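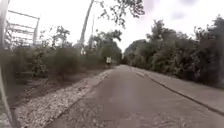
What is soil compaction, and why does a gardener care? Soil compaction is what happens when weight squeezes the air out of the ground. Roots need that air. So does water, on its way down. Squeeze it out and you get puddles on top, dry dirt underneath, and plants that sulk.

Chapter 2
The Ground Under the Plants

Before you start: read the chapter on tools if you skipped it. You'll need a garden fork, a trowel, a jar with a lid. Old clothes.

Most beginners start with the plants. Wrong end. Start with the dirt. A five dollar plant in a good hole beats a fifty dollar plant in a bad one, every gardener says so and most of them learned it by losing the fifty dollar plant.

What soil is made of

Mineral bits, first. Sand, silt, clay. Sand is the big stuff, clay is the tiny stuff, silt sits in between. Then dead plants and leaves, rotted down. Then the gaps, which hold air and water. The gaps matter as much as the solid part. Remember that, it comes back in every section of this chapter.

Clay soil: sticky, slow to drain, rich. Sandy soil: quick to drain, quick to warm, hungry. Loam is a mix and it's what everyone wants. You probably don't have it. Fine. You can get closer.

The jar test

Fill the jar a third full with soil. Pick out stones and roots. Add water almost to the top, a drop of dish soap, lid on, shake hard. Put it on a shelf and leave it alone. Sand drops first, in a minute or so. Silt takes a few hours. Clay can take days, and sometimes the water never really clears. Measure the layers with a ruler and write them down befor you tip it out.

Take soil from more than one spot. Zohreh Hassanpour, who wrote the exercises for this chapter, gardened at Odholm on a lot where the front was nearly all clay and the back was builder's sand. Same lot, 12 steps apart. She planted lavender in the front. It rotted by December.

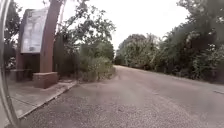
Fig. 2. Information board set between brickwork and a tall curved post.

Edges and paths

Public gardens are worth a look for this. Free lessons. Look at the edges, where the planting stops and the paving starts. Foot traffic wanders off a path at corners and anywhere people stop to read or talk. The ground there packs down hard and only the toughest weeds bother with it.

What to do at home: pick your path early and stick to it. Gravel, bark, stepping stones, whatever you can afford. Beds narrow enough to reach the middle without stepping in. If you have to step in, stand on a board. Spreads the weight.

Don't dig or walk on wet clay. Squeeze a handful first. Stays in a shiny lump, go back indoors. Crumbles when you poke it, go ahead.

Fixing packed ground

Push the fork in as deep as it goes, rock it back, pull it out. Move over a hand's width. Repeat. You aren't turning the soil over, just opening it up. Then compost on top, a good thick layer. Worms do the rest but they take there time. A year is normal. Two for the bad spots.

Adding sand to clay? Skip it. You'd need a truckload, and a small amount can set up hard.

Words to know

Loam: a mix of sand, silt and clay.
Compaction: soil pressed down until the gaps are gone.
Mulch: anything spread on top to cover the soil.
Tilth: how crumbly and workable the soil is.

Exercises

1. Do the jar test on soil from two spots. Draw both jars.
2. Dig a hole one foot deep. Fill it with water, let it drain, fill it again. Time the second one.
3. Push a pencil into the soil in a bed, then in a worn bit of lawn. Write down how far it goes each time.

Keep the notes. You'll want them in Chapter 3, when we get to compost.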